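Ostine butcher-block worktop: long-term review

Furniture > Worktops and tables

The Ostine is a light wooden top built from strips running mostly lengthwise. Cekholm sells it unfinished or oiled; ours came oiled and has been in daily use since January. It replaced a painted Shawky board that chipped along the front.

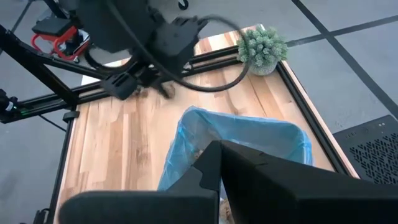 Words: Yasmine Sqalli
Updated 2026-08-30

Colour varies a good deal from strip to strip, from pale cream through honey to a darker brown, with small knots and staggered joints. Buyers wanting an even tone should look elsewhere. Grain is visible throughout.

We keep a small bin on the top with a light-blue liner folded over the rim, so scraps go straight in. The bin's base has left no mark so far. Standing water is less forgiving - a wet cup left overnight raised the grain, and 2 passes with fine paper were needed to level it.

Re-oiling took 100 ml of Sallik hard oil per coat. A 500 ml tin should therefore cover several years.

Price as tested: 523 euros, legs not included.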